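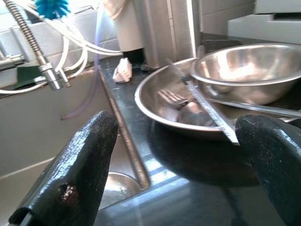 Photo : Capucine Picard / Le Goff

Fiche de contrôle avant essai, poste plonge
Site : Le Goff, cuisine d'essai
Date : 6 janvier 2023
Contrôle : C. Picard
Tâche évaluée : vider une bassine d'ustensiles et les présenter sous la douchette

1. Doigts de préhension, état de surface
Conforme avec réserve. Petite zone usée, plus claire, sur le doigt gauche. Remplacement à 3 000 cycles ou dès que l'usure atteint l'arête.

2. Ouverture de la pince
Conforme. Doigts ouverts de part et d'autre de la pièce longue.

3. Pièces à risque de coupure
Non conforme. Une pièce métallique plate et longue, à bord finement cranté, est posée en travers de la bassine et dépasse du rebord. Règle ou lame : à identifier à la main avant tout cycle. Le tri automatique Nultero ne fait pas la différence de façon fiable.

4. Couverts
Fourchette et cuillère en vrac, admis. La prise d'une fourchette seule est acquise depuis juillet. Dos de cuillère bombé : glissement fréquent, 2 échecs sur 5 au dernier relevé.

5. Reflets
À surveiller. Plan de travail sombre et brillant, inox poli du bol. Estimation de profondeur à refaire si l'éclairage change.

6. Zone de l'évier
Ressort de douchette, flexibles blancs et tube violet dans le volume de travail. Vitesse réduite côté évier. Attacher les flexibles.

7. Textiles et papier près de la bassine
À retirer.

8. Arrêt d'urgence
Testé, conforme.

Avis : essai autorisé après levée du point 3, opérateur présent. Le lavage complet sans surveillance reste hors de portée ; niveau 2 sur 4 de la grille interne. Prochain contrôle après remplacement des doigts.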